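Bench notebook, teleop station, Letley room model
27 Jun 2019

Goal for the session: collect remote-control demonstrations of the door approach in sim, both arms live, right arm doing the work. Raed Jaber set up the leader arms yesterday and left the scaling at his values. I kept them for the first block so our runs can be compared.

Setup notes. Follower is the two-arm model, parallel grippers. Operator gets wrist views plus the head view, no depth overlay. Clutch is on the left pedal. Logging goes to the Stellthorpe share under the usual folder, one file per demonstration, joint states and gripper commands on the same clock. Camera streams are saved separately and joined afterward.

First block was approach only: gripper open, come in toward the brown panel, stop short, hold, back off. The lever handle sits up and to the left of the fingers in the wrist view, so the operator has to translate before closing in. People tend to rotate the wrist first and then lose track of which way is up. I did it too.
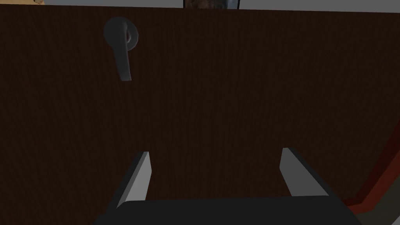 Do we record the clutched segments, when the operator is repositioning the leader and the follower is holding still?
They stay in the raw file with a flag, and the training export drops them. Left in, they teach the policy to pause in odd places.

Export script still has the old flag name from the Raudsepp branch. Fixed locally, not pushed. Whoever runs the export next should pull from my working copy or rename the field by hand.

Latency. Measured command to follower motion by stepping the leader against the hard stop. Got 34 ms at the median with logging off. With all camera streams logging it is worse, and the jitter is what the operator feels. Turned the head stream down to half rate and it became tolerable. Wrist streams left alone.

Second block, both arms. The left arm has no job in this task, but if it is frozen the demonstrations all share one left-arm posture and the policy leans on it. So the operator parks the left gripper over the table in a different place each run. In the head view the right gripper is small and sits close to the robot's own body, with the lower end of the panel just beyond it. Depth is hard to judge there. For fine motion use the wrist view and treat the head view as a map.
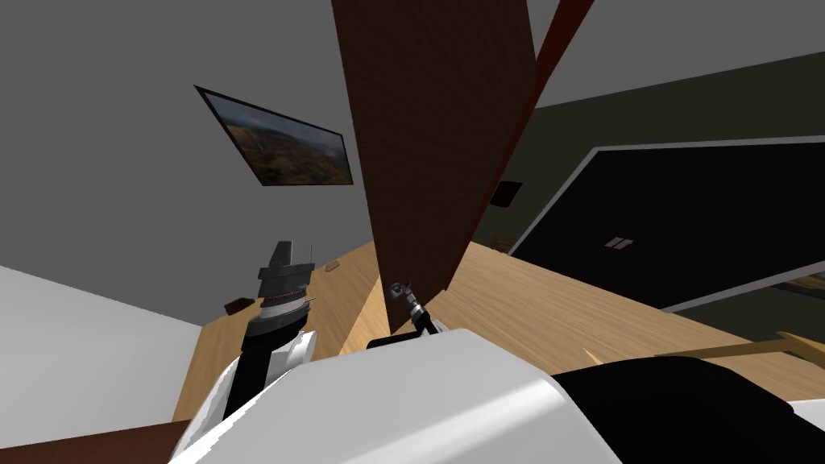
Source: Letley room model, head view. Capture: R. Jaber

The head view is also steeply tilted. Operators compensate after a few runs, but the first ones come out with a sideways drift in the approach. I would throw those away. Raed wants to keep them as recovery data — fine, but then they get their own label and stay out of the main set until we have compared the two.

Stopped after 2 demonstrations in this block to check the gripper channel. The command was being written before the deadband, so the log had small finger movements that the follower never made. Moved the write to after the deadband and redid both.

Third item, wrist orientation limits. The Vulturov mapping clips wrist roll without telling the operator, and the leader keeps turning while the follower sits at its limit. When the leader comes back there is a dead zone that feels like a fault. To find where it starts, I aimed the gripper away from the panel toward plain gray background, fingers open and empty, and rolled slowly in both directions. The canyon display is a handy reference for this, as its straight black border makes the roll easy to read in the wrist view. 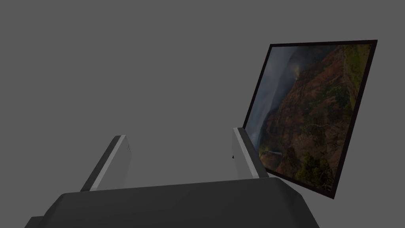
Clipping starts earlier on the inward roll than the joint limit would explain, so it is coming from the mapping. Put a buzz on the leader at the clip point as a stopgap. A proper fix means changing the offset between leader and follower at the start of each run, and that touches the calibration file everyone uses. Not doing it alone.

Target for the full set is 200 demonstrations by October. At the present pace the recording itself is not the problem; reset and relabeling take longer than the motion. Want a single pedal press that marks the end, resets the room and opens the next file.

To do:
Push the flag rename.
Ask Raed which scaling he used for his own runs, his sheet and the config disagree.
Repeat latency with head stream at full rate and wrist streams at half.
Try the lever grasp with the roll offset set by hand, right arm only.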